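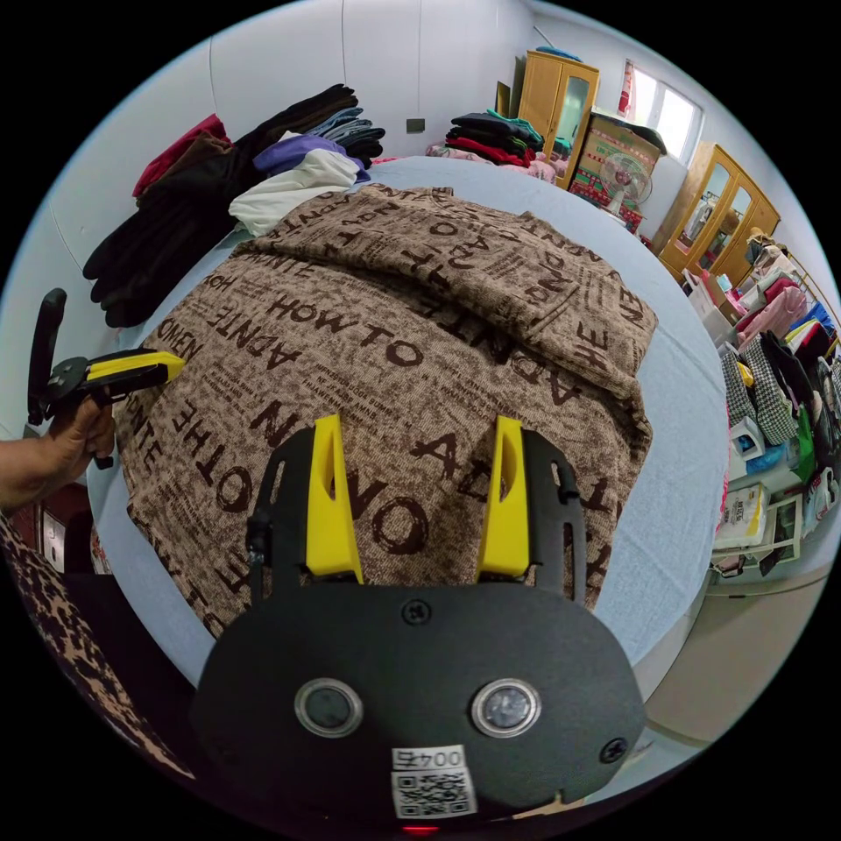 Two grippers, one brown knit with writing all over it, and plenty more in the pile behind.

Folding open day: the things people keep asking me

What am I coming to see?
Clothes being handled with hand-held grippers, up close. A person works with one in each hand, and the recordings go towards teaching robots to do the same job. I've been to two of these now and would happily go to a third (my sister says I need a hobby, I say this is it).

When does it start?
Doors at 1015, first demonstration as soon as people have stopped chatting. There's room for 21 of us at a time, so do put your name down for a slot. If you miss the first one, hang on, there's another after lunch.

Will I understand any of it?
Yes! I went in knowing nothing. Byung-chul Heo does the talking on behalf of Nollovel and he's lovely about daft questions. I asked him why on earth you'd start with knitwear and got a proper answer: it stretches, it slumps, and it never lands the same way twice. Towels are for beginners, apparently.

Can I have a go?
You can, on the Darkano practice pair, once the main demonstration is done. Each turn lasts 40 seconds, which sounds mean until you've tried to pick up a sleeve. You squeeze, the fingers close, and the jumper slides off in the other direction. I managed one fold and was unbearable about it all the way home.

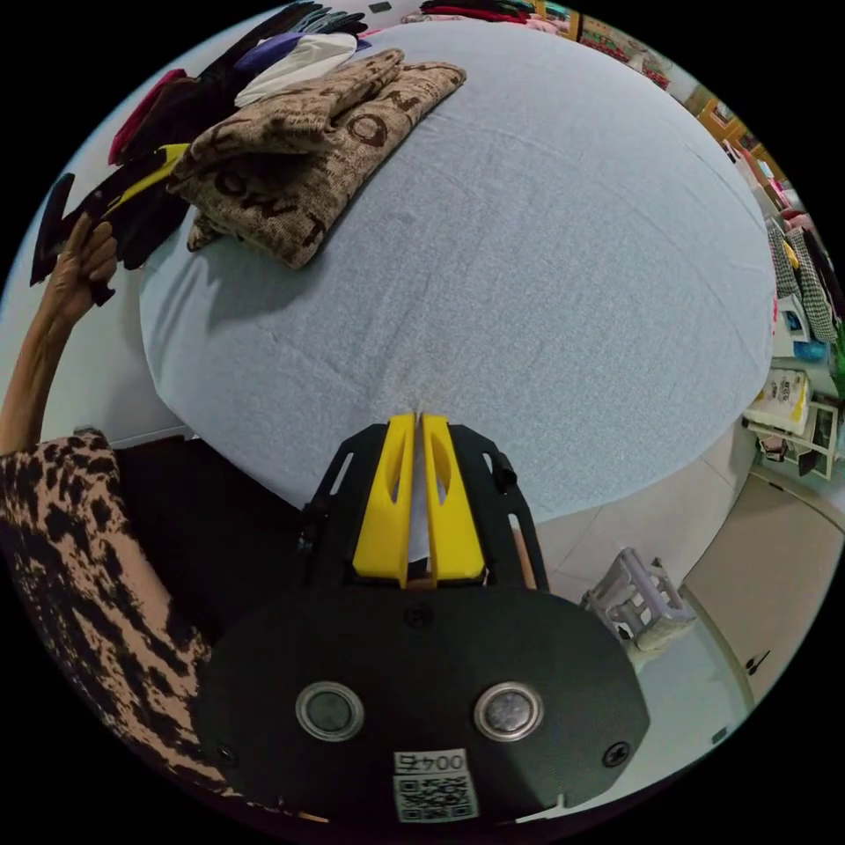
Yellow fingers together, with the brown knit folded further up the pale blue cloth.

Should I bring my own clothes?
One item if you like, clean please, with no pins or loose beads. Thick cardigans are great fun.

Is it suitable for children?
Mine loved it, but it's a lot of standing and watching. Under-eights might get fidgety.

How do I get there?
Take the Villanueva bus to the end of the line and walk back past the bakery. Last one home is at 1930, so keep an eye on the clock.

What does it cost?
Nothing. Tea is extra, and so is the cake. Bookings are through the Zikance page.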